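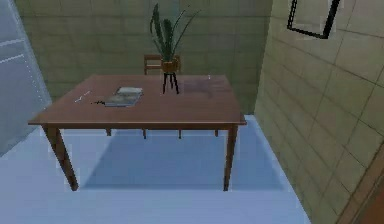 Sim room 7, table layout – plant on stand, book, pen, chair behind.

ORER / PLIRNDALE SITE – Pre-run checklist, table clearing automation
Rev. May, form 2271

1. Scene loads, no errors – OK
2. Table level, legs on floor – OK
3. Plant stand stable on load – OK. Tall leaves, add clearance for the arm path. Driment planner keeps treating them as solid.
4. Book closed, slightly askew – OK, leave as is
5. Small dark item next to book – NOT LABELED. Glasses? Tool? Fix before run, grip force depends on it.
6. Pen reachable – OK
7. Chair collision on – not checked, ran out of time
8. Stop button at desk, tested – OK
9. Run limit 800 cycles – set

Comments
Evening crew used to reset tables by hand, now they watch screens and sign this sheet. Two people asked who signs if the planner gets it wrong. Still no anser from Palaniappan.
Cycle 154 last run stopped on item 3, operator had to stay past 6 pm to clear it. Needs a hand-over rule.
Eye breaks – not being taken. Put them on the schedule.

Result: HOLD til 5 and 7 are closed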